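Search tickets
Petham Support

Slab lift at Drinbridge – foam pump pressure dropping

Opened by Salvador Meireles, August

Side B falls from 600 psi to 140 after about 30 seconds of pumping. Side A holds. Gun cleaned, same result.

Reply, Ajith Shenoy
Check the inlet screen on side B first, then the drum vent. Is the hose heat on?

Reply, Salvador Meireles
Heat is on. Screen was half blocked with gel. Swapped it – still drops, but slower.

Reply, Ajith Shenoy
Replace the 2 ball seals in the lower pump. Kit is in the Owusu crate.

Seals done, side B steady through three holes. Closed.

2 comments · 0 shares
© Petham Support | Contact | Back to top

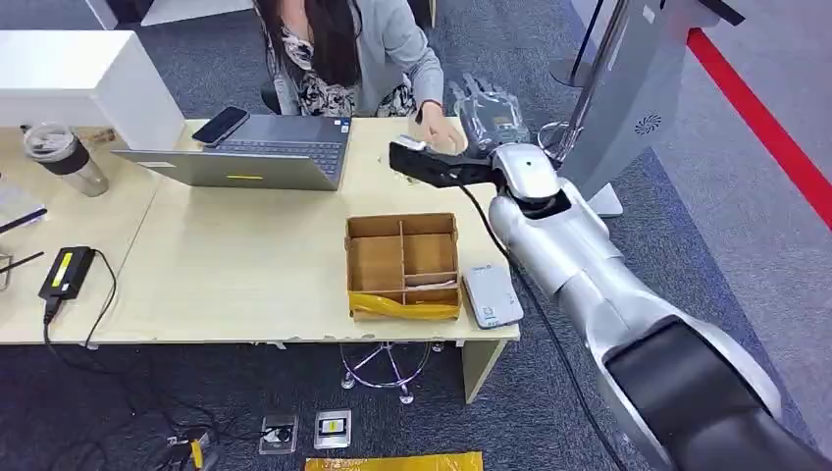

At the desk, laptop open.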